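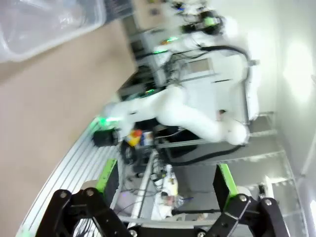
To: the Calance reuse list
Subject: Re: one clear bin for everything?

An earlier message on this list said:

> We switched to see-through storage bins and I'd never go back. You can
> see what's in them from across the room, so there's no need for labels.
> Twelve bins from Plurkia, all the same size, and the whole sorting table
> takes care of itself. Cups, bottles, jars, it all goes in together.

I'm glad it works for you, but I don't buy it. Most of the bins sold as "clear" are frosted. Put clear plastic inside milky plastic and you get a pale blur. From the side I can tell there is something in there. Whether it's a cup I want to keep or a bottle that should have gone out with the recycling, I have to lean over and look.
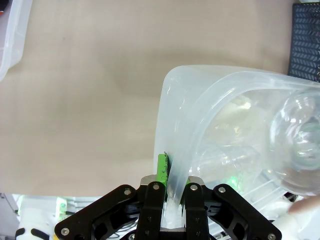

The other trouble is cups and bottles sharing a bin. A cup on its side takes up twice the room it needs, and then the bottles ride up over it. We tried the mixed system at the Wegener workroom from January on and went back to separate bins inside of 3 months. The Staroto newsletter claimed a group like ours could sort 3,405 pieces a season this way. Maybe so — I'd like to know who checked the bottom of the bins.

If you still want to try it, these are the only points I'd hold out for:

1. Pick up a bin by the rim, on two sides if it's full. One-sided lifting tips everything into a corner.

2. Label it anyway. Masking tape and a marker cost next to nothing, and tape comes off a smooth wall well enough.

3. Take out the crushed bottles before you store anything. They won't stack, they won't stand up, and the good cups end up wedged under them.
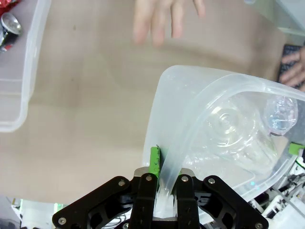 4. Leave a strip of bare table by the bin. Small things set down near the edge end up on the floor at our place, and then we're back to hunting.

Has anyone used the mixed bins for more than one season? I'd change my mind for a decent answer, but "it looks tidier" won't do it.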